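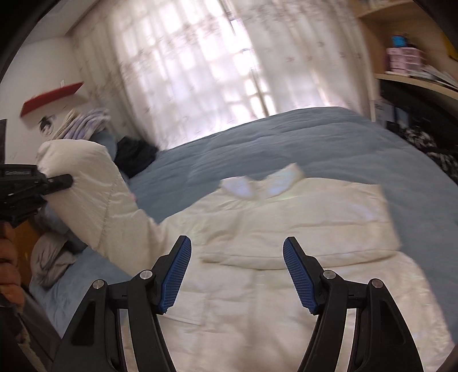 White puffer jacket, for the coat swap (item 4)

Gwilliam Street Tenants Assn -- minutes, Sat 27 February
Taken by Arwel Samuel. Lowri Mostyn chairing. Sign-in sheet is in the binder.

Started late, door code had been changed again. Lowri has the new one, ask her.

1. Last minutes
Approved with one fix. The laundry room hours were written down wrong, should say it closes at 9, not 10. Arwel to correct the copy on the board.

2. Heat and hot water
Long one. Top floor still getting lukewarm water before work, fine by lunch. Fostedix (the boiler people) came out twice, each time in the afternoon when theres nothing to see. Lowri asked them for an early visit, was told it has to come through the landlord's office. Office says call Fostedix. Round and round.
Agreed: one letter to both, same letter, asking for a visit before 8 am. People on the top floor to keep a log with the time and the apartment number. Blank log sheets on the shelf by the mailboxes.
Radiator on the second floor landing bangs at night. Not a safety thing according to Fostedix. Two people disagreed, loudly. Adding it to the letter anyway.

3. Money
Opening balance $3,302. Closing $3,718. Difference is mostly dues from the new tenants plus what came in from the bake sale. No big bills this month.
Question about whether we still need to pay Wakico for the website. Nobody in the room had looked at it since summer. Arwel had, said the events page still shows the old cookout. Vote to keep it one more quarter and update it -- passed, 3 against.
Request to see receipts for the paint. They are in the binder, back pocket.

4. Coat swap
Going ahead in the lobby, same tables as last time. Coats, jackets, boots, hats. No bedding this year, we got stuck with a pile of it.
Please zip or button things and check the pockets before dropping off. Kids' sizes go on the table nearest the elevator. Drop-off at Lowri's, evenings only, do NOT leave bags in the hall, super will toss them.
Discussion about putting prices on the nicer coats and using the money for the garden. Some for, more against. Stays free. Donation jar okay.
Anything left over goes to the church on the corner. Need someone with a car. No takers yet.

5. Courtyard
Raised beds need new boards on the street side, the old ones are rotted thru at the corners. Got a quote from Sondden for lumber, delivered. Seemed high. Lowri wants a second quote before we say yes.
Planting day in May, date to be set once we know about the boards. Same plots as last year unless you tell Arwel you want out. There's a waiting list so please do tell him.
Hose is leaking at the spigot end. Needs a washer, probably.
Somebody asked about chickens. Lease says no.

6. Package room
Two packages missing again. Shelf labels help but only if people use them. Asked for a camera last fall, landlord's office said they'd "look into it." Arwel to ask again in writing this time.
Reminder -- don't prop the door.

7. Any other business
Bikes on the stairs. Please dont. Fire inspector wrote us up for it last time.
Ground floor would like quieter moves on weekends, movers were in at six last Sunday.
Recycling sign still has the old pickup day on it. Arwel will tape over it.
Thanks to whoever salted the front steps.

To do
Lowri: letter to Fostedix and landlord, second lumber quote, swap flyer
Arwel: laundry hours, website, camera request, recycling sign
Everyone: hot water log, coats

Next meeting to be posted in the lobby. Adjourned when the pizza came.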